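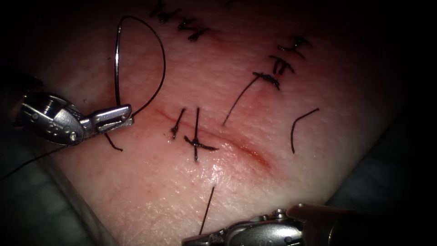 Skimside surgery figures don't add up, says patients' group

June 25, 2021

The Henare Patients' Association has questioned claims that the new day surgery centre at Skimside will clear the region's elective surgery backlog by December, saying the promise rests on numbers that have not been properly explained.

The centre's operator, Leda Health, told a public meeting in Burkum last week that 486 people now on the waiting list would be treated before the end of the year. The Association says the list it was shown in the autumn held 556 names, and it has asked in writing what became of the other 70.

"We'd love to hear they've all had their operations," said Association president Linnea Hellström. "But we've asked twice whether people were treated, moved to another list or simply dropped off, and we've had a brochure back."

The Association also doubts that the centre can be staffed as planned. Leda Health's own summary calls for 10 theatre nurses. By its latest update it had hired 4.

"You can build as many theatres as you like," said Anas Haddad, a retired theatre nurse who reviewed the plan for the Association. "Somebody has to be in them at seven in the morning, and somebody has to be in recovery that afternoon. I can't find those people in this document."

Transport is another sore point. Patients from the Henare end of the district would have to be at Skimside by 6.30 am, well before the first bus. The plan says travel help will be "explored" — a word the Association notes was also used in the previous plan.

Elsa Halvorsen, who has waited for a hernia repair through two changes of date, said she would believe the new timetable when she had a letter in her hand.

The Association is calling on Leda Health to publish the waiting list by procedure each month, along with cancellations and the reasons for them. It does not oppose the centre and has offered to meet its managers at any time.

Media contact: Gøran Backlund, Henare Patients' Association, Burkum office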